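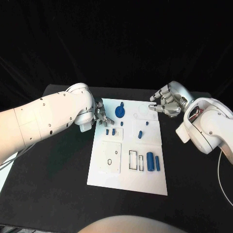 Chamado 92: legendas fora de sincronia na cópia de estreia

Aberto por: Rokeya Mollah (Tiltine Distribuição)
Atribuído a: Tahsin Sarkar
Filme: Weerakoon
Estado: resolvido, com ressalvas

2024-11-06, Rokeya: A cópia que recebemos para a pré-estreia tem as legendas em português adiantadas 6 segundos a partir do segundo rolo. O vilão confessa antes de lhe perguntarem. A plateia de teste achou ousado.

Tahsin: Qual player? No Drendo 30 aqui da cabine está tudo certo.

Rokeya: O mesmo. Já reiniciei, já reimportei o pacote, já pedi com educação.

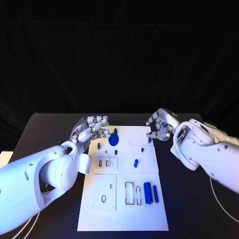
O arquivo de legendas foi gerado para a montagem antiga, a que ainda tinha a canção do casamento inteira. Cortaram a canção em janeiro e o arquivo continuou fiel a ela. Vai com fundo novo também: no trailer, o texto branco sumia em cima do vestido da noiva, e a Josefien Geerts pediu contraste de verdade, coisa como o disco azul perto dos dedos da mão mecânica, que se acha sem procurar. Passei para amarelo com contorno preto. Versão nova na pasta de entregas. (Tahsin)

Rokeya: Sincronia ok nos primeiros 20 minutos. Mas o nome do Mizanur Talukder sumiu dos créditos finais. Ele é o diretor.

Tahsin: Corrigido. Por favor, não encaminhe este chamado a ele.

Rokeya: Ele está em cópia desde a abertura.

Tahsin: Fechando.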